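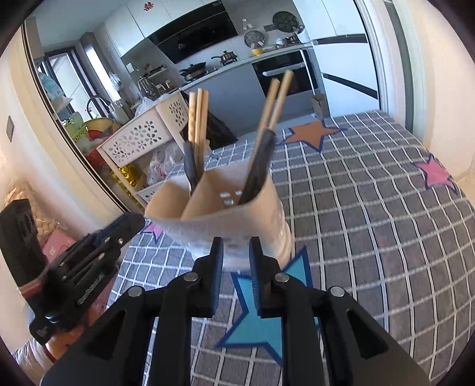

Per-order pay vs. hourly blocks on Pluriseck: has anyone run the numbers?

Posted by Ikhsan Sopacua, 2021-05-29

I deliver for two platforms, Leria and Pluriseck. Leria pays per order. Pluriseck switched our zone to reserved hourly blocks in October, with a small per-order amount on top. I kept a spreadsheet for both from the switch through last week.

Totals: 1,511 completed orders, of which 602 were on Pluriseck. I logged active time (accept to drop-off) and online time (app on, including waiting) separately. The platforms only report active time in the weekly statement, so the online figure comes from my own phone log.

On active time, Leria pays better by a wide margin. On online time the two are nearly even, and Pluriseck wins in the afternoon, when there are long gaps between orders. Dinner goes to Leria every week I have data for.

Two questions. Does anyone in a bigger zone see the same split? And has anyone worked out what the acceptance requirement costs on the block side? Pluriseck wants 86 percent or you lose early access to the next set of blocks. I take some bad long-distance orders to stay above that, and I don't have a clean way to price them.

---

gridlock_ed

Which zone? The block rate isn't the same everywhere. Ours was cut in the spring and the per-order part was left alone, so your numbers may not transfer.

Also, are you subtracting mileage? If you aren't, comparing gross pay across two apps with different average trip lengths doesn't mean much.

---

Ikhsan Sopacua

Lernero, east side. The rate hasn't changed here yet.

Mileage is logged but not subtracted in what I posted. Average trip on Pluriseck is longer. I'll redo it net of fuel and maintenance tonight.

---

pannier77

I do this on a bike, so fuel is zero and distance shows up purely as time. Blocks are worse for me at every hour of the day. Dispatch on a block assigns by who is free, and it appears to ignore vehicle type. I get sent across the river for one bag of food and the return leg is unpaid.

On Leria I decline those and nothing happens. The right to decline has a value and your spreadsheet leaves it out.

---

curbside_k

The return leg is paid on a block. That is what the hourly rate is for. You're on the clock until the block ends whether you're carrying anything or riding back.

---

pannier77

Paid at the base rate, yes. During the return I can't complete another order, so I lose the per-order part. At dinner that is most of the money.

---

curbside_k

Then it's reduced, which isn't the same as unpaid. I'm being picky about it on purpose. People read these threads before choosing an app, and the block system gets described as worse than it is. Before blocks I had evenings with four hours online and three orders. I'd rather have the floor.

---

m_tolliver

I used to build the schedule for a restaurant that ran its own drivers, so some notes from the other side.

Blocks exist so that the platform has enough people online at 5 p.m. Under per-order pay everybody logs in at once when it's busy and disappears when it's slow, and the restaurants complain about food sitting on the shelf. The platform is buying availability. If demand comes back to dine-in this summer, they will need less of it, and I would expect fewer blocks before I'd expect a lower rate. Fewer blocks doesn't show up in pay per hour. It shows up in how many hours you can get.

So I'd add a column for blocks requested against blocks granted.

---

gridlock_ed

Agree on the column. Disagree on the order. Here the rate went first and the number of blocks stayed flat. They had a surplus of drivers and knew it.

---

Ikhsan Sopacua

Redone net of mileage. I used a flat cost per mile for both apps, same car. Results by online hour:

Lunch: even.
Afternoon: Pluriseck ahead, by less than before.
Dinner: Leria ahead, by more than before.
Late: not enough Pluriseck blocks to say.

On the acceptance cost, I flagged every order I would have declined on Leria under my usual rule (pay per mile below my cutoff). Those orders account for nearly all of the afternoon mileage difference. I can't price them exactly, because I don't know what dispatch would have offered me in their place.

I don't have blocks requested in the log. Starting that now.

---

pannier77

That matches what I've been saying about declines.

---

curbside_k

For dinner. Afternoon still goes to blocks after costs, per the post right above yours.

---

ratchet_lane

Coming at this from taxes. Check how your block pay is itemized. My statement lists the hourly part as "guarantee adjustment" and it arrives one pay period after the per-order part. If you total by deposit date, the weeks don't line up, and a week with many blocks looks poor while the next looks great. Total by service date. It moved my own comparison enough to change the answer for two of the weeks.

---

Ikhsan Sopacua

I was using deposit date for Pluriseck and service date for Leria. That's an error on my part. Over the full period it should mostly cancel, apart from the last week, but the hour-of-day split depends on how I spread the adjustment, so I'll rebuild it.

---

m_tolliver

If you post the file, strip the customer addresses first. Someone on the Ismail board shared theirs with the drop-off column intact and had the account closed.

---

gridlock_ed

Post the method too. I have close to 2,000 orders, all per-order until this spring, and I'd like to run it the same way to see if the dinner gap holds in a zone with the lower rate.

---

Ikhsan Sopacua

Will do. Addresses are in a separate sheet, so that part is easy. Give me a few days for the rebuild.

---

Recent threads in Delivery and Courier

Leria app drains battery after the last update
Insulated bag rejected at Pluriseck check-in
Does your personal auto policy cover delivery?
Wait time at restaurants: when do you unassign?
Ismail onboarding, background check stuck on pending
Mileage log formats that survive an audit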